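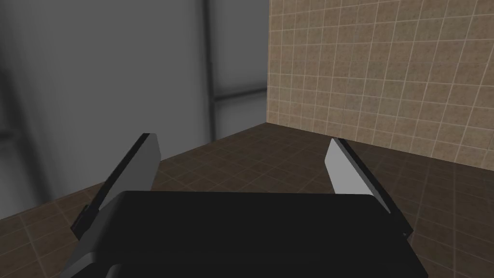 Subject: Re: [pressure-list] Zone 6 low readings after the valve swap
List: Grilldale Water District operators list

On Friday the Sotden operations desk wrote:

> We replaced the pilot on the zone 6 pressure reducing valve.
> Setpoint is 71 psi downstream, same as before. Since the swap
> the logger at the far end of the zone shows a dip every morning
> between 5:30 and 7:00, down to 37 psi at worst. The old pilot
> never did this, or at least we never saw it. The station gauge
> holds at 71 the whole time. Is the new pilot too slow, or are
> we looking in the wrong place? We are inclined to pull it and
> put the old one back.

I would not pull the pilot yet. If the station gauge holds at 71 during the dip, the valve is doing its job. A slow pilot shows up at the station first, as droop or hunting, and you report neither. The missing 34 psi is being lost between the station and the logger.

That leaves three things to check, and I would take them in this order.

1. Logger elevation. You don't say whether the far-end number has been corrected for elevation. It doesn't explain a dip that comes and goes, but it does set your static baseline. If the logger sits 50 feet above the station, you lose a little under 22 psi before any water moves, and 37 is a much smaller dip than it looks. Please post the overnight reading at 3:00, when demand is lowest. That number tells us most of what we need.

2. Partly closed line valves. Somebody had to isolate the station to change the pilot. Go back through the work order and list every valve that was turned, including the ones on the bypass and any zone boundary valves. Then put a key on each one and count turns to full open. Do not rely on the position indicator. We had an 8-inch gate on the Jendia Road loop that read open on the map, read open on the indicator, and was 9 turns short. At night flow nobody could have told. At morning peak it cost us more than 20 psi.

Head loss through a throttled gate goes up with the square of flow, so a dip that tracks demand and vanishes at night fits this cause well. It also fits the timing, since the only thing you changed other than the pilot was valve positions.

3. A new morning load. Irrigation controllers, a tank fill, a laundry, a car wash. Pull the station flow totals for the same window before and after the swap. If flow is up along with the dip, you have a demand problem. If flow is flat or slightly down, go back to item 2.

On the logger itself, check the sample interval. If it is set to record a 15-minute average you are missing the true low, and if it is set to record the minimum you may be looking at one short transient and reading it as an hour and a half of low pressure. The two settings look the same in the export file unless you open the header. The Sakamoto units store both values, but the default export drops the average column and keeps the minimum.

A hydrant gauge at the midpoint of the zone will split the problem in half. Read it at 6:15 on any weekday. If it is close to the station value after elevation correction, the loss is downstream of that hydrant. If it already shows the dip, work back toward the station. Two mornings of this with two gauges should get you down to a single block.

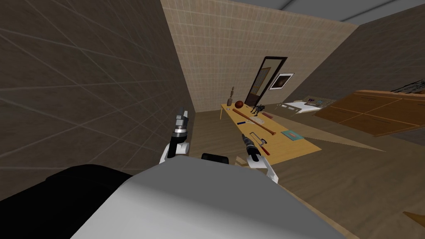
The Jendia desk replied that they had seen the same pattern once and traced it to a check valve on a looped main, with the flapper hung partway, so that one leg of the loop carried nearly everything at peak. They asked whether zone 6 is looped at the far end or runs out as a dead end.

Good point, and I should have asked it too. If the zone is looped, add any check valves to the list in item 2. A hung flapper gives the same square-law signature as a throttled gate and you can't tell them apart from pressure data alone. Close one leg at low demand, flow a hydrant on the other, write down the residual, then swap legs. Our own test gave 74 psi static and very different residuals on the two legs, which settled it in one night. Notify customers first; you will stir up some color.

If you still want the old pilot back after all this, change only the pilot, and log for a full week before touching anything else. Otherwise you won't know which change fixed it.

Please send back:
- the 3:00 reading at the logger, and its elevation relative to the station
- pipe size and length from station to logger
- station flow at the time of the low
- the list of valves turned during the swap

I can run the numbers in a spreadsheet once I have those.

Grilldale distribution desk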